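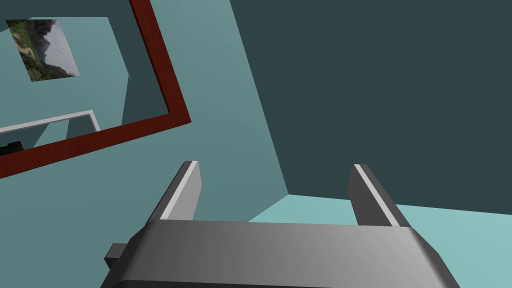 Jorivwood workshop releases plans and simulator for home-built robot gripper

Members of the Jorivwood shared workshop in Ludby have released the full plans for Hiten, a two-finger robot gripper that can be built at home with hand tools and a desktop 3D printer. The plans are free to download and come with a simulated room, so that builders can try the gripper on a computer before they cut or print any parts.

Hiten was designed over two winters by Decha Pongsiri, who joined the workshop to repair a lathe and stayed on to run the evening electronics bench. The gripper has a wide rounded body which holds the motor and the control board. Two flat fingers with squared-off tips stand up from the top of it and close towards each other. A complete set of parts costs 104 pounds at current prices, not counting the printer or the arm it is fitted to.

"I wanted something I could mend on the kitchen table," said Pongsiri. "The first one I made had glued joints, and when a gear stripped I had to break the case open to reach it. This one comes apart with a single hex key. The fingers are the bit that gets knocked about most, so they are held on with 2 bolts each and you can print a new pair overnight."

The simulated room is kept plain on purpose. It has teal walls, a pale floor and a large mirror in a dark red frame, and the viewpoint sits just behind and above the gripper, where Pongsiri plans to fix the camera on the real arm. The mirror was added this spring. Members had found that software which worked well in an empty room became confused near shiny surfaces, and a mirror was the simplest way to practise on the problem.

"A lot of people have a mirror or a glass door in the room where they would use this," said Pongsiri. "If the software thinks there is another room behind the wall, you want to find that out on the screen. I broke a finger on a wardrobe door last year and I would have been glad of the warning."

The simulator runs on an ordinary laptop and does not need a separate graphics card. Lighting is even throughout, and the walls have no texture, which keeps it quick on older machines. Builders can change the wall colours, move the mirror or take it out, and add their own objects to the floor. A short guide explains how to set the finger gap to match a finished gripper, as small differences in printing can change it slightly.

Building Hiten takes about 300 minutes of bench time once the parts are printed. The most awkward step is fitting the cable through the back of the body, and the instructions now include a longer section on this after several members had to redo it. No soldering is needed for the standard version. People who want to add pressure sensors to the fingers will need to solder, and that work is described in a separate sheet.

The motors and bearings for the first workshop batch were supplied at cost by Acheampong, a parts shop two streets from the workshop. The shop has agreed to keep a box of the less common items behind the counter for local builders. All of the parts can also be bought elsewhere, and the list gives sizes and thread types so that builders can use what they already have.

Jorivwood will hold 3 build evenings in October for people who would like to put a gripper together with help on hand. Each evening starts at 6.30pm and finishes at 9.30pm. Places are open to non-members aged 16 and over, and under-18s should come with an adult. Those attending should bring a laptop if they have one. Printed parts can be ordered in advance from the front desk, and a week's notice is needed as the workshop printers are shared with other projects.

The plans are a first release and some work is still to be done. The wrist mounting fits only one pattern of bolt holes at present, and a second is being drawn up. Pongsiri is also working on a softer finger pad for picking up eggs and light bulbs, which the current fingers do not handle well. The simulated room will get a table and a few household objects in the next version, expected in March.

Questions about the plans, and corrections to them, can be left in the Hiten book at the front desk or sent to the workshop by email.

Notes to editors

Jorivwood is a shared workshop with benches for wood, metal and electronics. It is paid for by its members' monthly fees.

Decha Pongsiri is available for interview. A working Hiten gripper can be seen at the workshop by arrangement, and filming is possible in the mornings, when the machine room is quiet.

ENDS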